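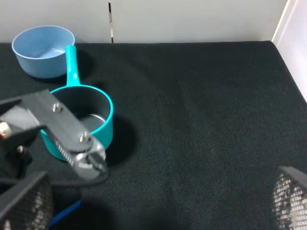 Home | Workplace | Kitchen Tips | Contact

Kitchen Tips for Staff Working Beside the Arms

The staff kitchen at the Clodis building now shares its sorting and put-away work with two Anora arms. Employees of Iletti who were assigned to that work remain on the kitchen team, and their duties have moved toward checking, loading and food preparation. The following practices are recommended.

Set out only a few items at a time. A bowl and a saucepan with clear space beside them are easier to handle than a crowded table.

Place pans so that the handle points away from the person loading. Sleeves catch on handles more often than on rims.

Use a dark, plain cloth under light or brightly colored dishes. Shake it out every 4 hours and wash it at the end of the shift.

Do not reach past an arm to straighten a dish. Press pause, wait for the arm to stop, and then move the item by hand.

Keep cables clear of the sink side of the table. Report worn pads or loose bolts to the Memon desk, extension 1507.

Chipped dishes should be removed by staff before loading. The arms are not set up to find chips or dried food, and this check remains a human task.

Employees who have moved from put-away to preparation receive 19 hours of paid training, to be completed by the end of September. Requests to change stations are answered within 24 hours. No employee is required to work alone with an arm during the first month.

Last updated: September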